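Search notes
Type and press enter
4 min read

Week 6 — Labels, marks and who gets to say a thing is safe
Handout for Product Rules and Trade, J. Louro's section

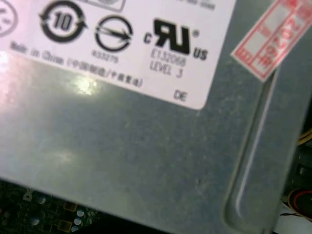 Picking up from last week. We got as far as the difference between a standard and a law and then ran out of time. Short version again: a standard is a document somebody wrote. A law can point at it. Until a law (or a big buyer) points at it you can ignore it, and plenty of firms do.

Three ways a mark ends up on a product

1. Maker says so. Self-declaration. Maker tests, or pays someone to, keeps the paperwork, prints the mark. No outside body looks unless there's a complaint. Cheap, fast.
2. Outside lab says so. Samples go in, report comes out, lab licenses its mark. Usually follow-up visits to the factory too.
3. Government says so. Approval number before sale. Slowest. Expect it for medicines, some radio gear, cars in some countries.

Students mix up 1 and 2 every year. Look for who OWNS the mark. If a private lab owns it, they can sue over misuse. If the mark is set out in law, it's a matter for the market inspectors.

Why so many marks

Mostly history. Each country built its own system, often after fires, and insurers pushed hard. Trade came later, and then sellers wanted one product for all markets — easier to print every mark on one label than run separate labels per country. So crowding on the label is a cost decision. Ask what a second label costs: another part number, another stock bin, another chance to ship the wrong box.

Case: Haseck and the kettle base

Haseck sold a kettle in two markets. Passed in the first, no trouble. Second market wanted a different plug and a retest of the whole base, even though the base was the same. Retest took 90 days. The season was gone by then. They had 300 units in a warehouse with the old label, and relabeling by hand came out dearer than the margin on the kettle.

Oskari Vainio's reading (see packet) is that the retest was a trade barrier dressed up as safety. Louro's is softer: the second country had no agreement to accept the first lab's report, so the inspector had no choice under the rules. Both can be argued. Be ready to argue one.

Terms you need

Conformity assessment — the whole business of showing a product meets a rule.
Mutual recognition — I accept your test report, you accept mine. Rare-ish, slow to negociate.
Accreditation — who checks the labs. Don't confuse with certification, which is for the product.
Technical file — the maker's evidence. Has to be kept for years after last sale, length depends on the law.
Market surveillance — inspectors buying things in shops and testing them.

Surveillance, quick

Budgets are small. In the Skolter exercise the inspector has money for 80 samples and 1174 listed products. So which ones? Random is fair but finds little. Complaint-led finds more but misses the new sellers. Write half a page, pick a method, say what it misses.

Online sales make it worse. Seller abroad, goods come by post, no importer to hold responsible. We'll do Zulletti (the phone charger one) next week so skim teh first section at least.

Reading
Nic Giolla, chapters 2 and 3. Skip the appendix.
Vainio, the short piece in the packet.

Half page on Skolter due at the start of class. Paper copy, name on it.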